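Comment un robot décide-t-il de ses gestes ?
Les dossiers jeunesse de l'institut Domov – pour les lecteurs à partir de 9 ans
Texte : Samira Akl. Relecture scientifique : Aoife Doherty.

Un robot possède des moteurs, des câbles et des pièces qui bougent. Pourtant, sans programme, il resterait immobile comme une lampe débranchée. Le programme, que l'on appelle aussi le logiciel, est une suite d'instructions écrites par des personnes. Ce dossier présente les différentes parties du logiciel d'un robot qui manipule des tissus.

Percevoir : que voit le robot ?

Un robot peut être équipé d'une caméra. Celle-ci lui fournit une image, composée de milliers de petits carrés colorés nommés pixels. Pour la machine, chaque pixel est une série de nombres. Le mot « serviette » n'est écrit nulle part.

Le logiciel de perception cherche donc des indices dans ces nombres. Il repère par exemple l'endroit où une couleur s'arrête et où une autre commence : c'est un contour. Il essaie ensuite de retrouver les coins, les bords et les plis.

Une boîte garde toujours la même forme, même si on la tourne. Un tissu peut s'étaler, pendre ou se mettre en boule. Il faut montrer au logiciel un grand nombre d'images pour qu'il apprenne à reconnaître le même objet sous tous ces aspects. À l'institut, l'équipe d'Aoife Doherty a commencé avec 600 images de tissus, sur lesquelles des personnes avaient marqué les coins à la main. Ce travail a été terminé en avril.

Planifier : par où passer ?

Une fois l'objet repéré, le logiciel de planification prépare le trajet. Tends la main vers un verre placé derrière une bouteille : ton bras contourne la bouteille sans que tu y réfléchisses. Le robot, lui, doit calculer ce détour.

Chaque bras comporte plusieurs articulations, comparables à ton épaule, à ton coude et à ton poignet. Dans nos exercices, nous comptons 7 mouvements possibles par bras. Avec deux bras, le programme doit donc choisir 14 valeurs à chaque instant. Il doit aussi vérifier que les bras ne se heurtent pas et qu'ils ne touchent pas les murs.

Commander : suivre le chemin prévu

Le logiciel de commande envoie ses ordres aux moteurs. Il leur demande de tourner un peu plus, un peu moins, ou de s'arrêter. Des capteurs placés dans les articulations lui répondent en indiquant la position réelle du bras. Si celle-ci diffère de la position demandée, le logiciel corrige l'écart.

Cette suite de mesures et de corrections s'appelle une boucle. Tu en utilises une lorsque tu marches sur une poutre : tu sens que tu penches, tu te redresses, et tu recommences à chaque pas.

Travailler à deux bras

Tenir un tissu par deux points demande une bonne coordination. Si les pinces s'éloignent trop, l'étoffe se tend et peut glisser. Si elles se rapprochent trop, elle s'affaisse au milieu. Le programme surveille par conséquent la distance qui sépare les deux pinces, en plus de la position de chacune.
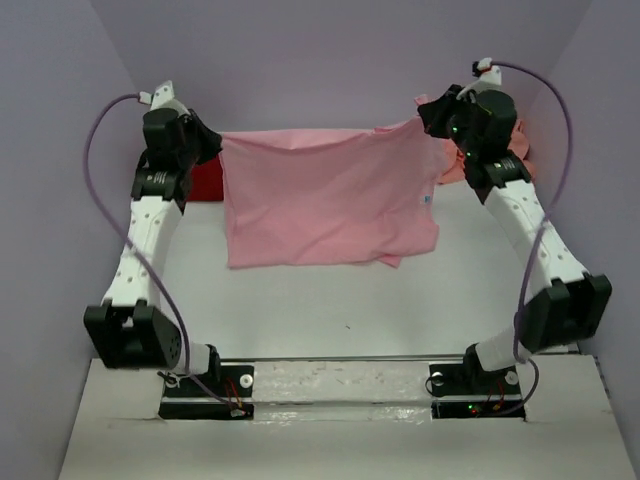
Deux bras robotisés tiennent un tissu rose par le haut. Le bord supérieur retombe un peu entre les pinces.

Pour un logiciel de perception, un tel tissu est difficile à lire. Le côté gauche pend presque droit, mais le côté droit est irrégulier. Une pointe d'étoffe dépasse aussi sous le bord inférieur : s'agit-il d'un vrai coin ou d'un simple pli ? Le programme attribue une note de confiance à chaque réponse possible. Lorsque cette note est trop basse, il peut demander une nouvelle image avant de poursuivre.

Et les erreurs ?

Les programmes se trompent, et les ingénieurs le prévoient. Ils enregistrent les mesures de chaque essai dans un fichier appelé journal. En le relisant, ils recherchent l'étape en cause : la perception, la planification ou la commande. Ils modifient ensuite le programme et reprennent l'essai.

À toi d'essayer

Place-toi à côté d'un camarade, devant une table où est posée une serviette. Chacun n'utilise qu'une main. Une troisième personne joue le rôle du logiciel et donne les ordres : « avance », « pince », « lève », « arrête ». Essayez de plier la serviette en deux, puis notez les ordres qui manquaient de précision.

Petit lexique

Capteur : appareil qui mesure quelque chose, comme une position ou une lumière.
Pixel : plus petit élément d'une image numérique.
Trajectoire : chemin suivi par un objet en mouvement.
Journal : fichier où sont notées les étapes d'un essai.

Dossier mis à jour le 27 mai 2023.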